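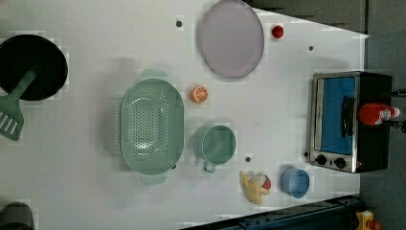

Cirneck Play Apron, kids' size

I sewed the first one of these for my niece, who wiped pretend soup on her good sweater all through July, and I've been making them ever since! It's plain cotton, washed before I cut it so it won't shrink on you, with a neck strap that closes with 2 snaps (no knots to pick at, hooray). The front pocket is deep enough for a spoon and whatever else ends up in there.

Wash it warm with the towels. I tumble dry mine and skip the ironing.

Colors: oat, brick, navy
Fabric: 100% cotton
Length: 2 sizes, see chart
Made by: Sigrun Backlund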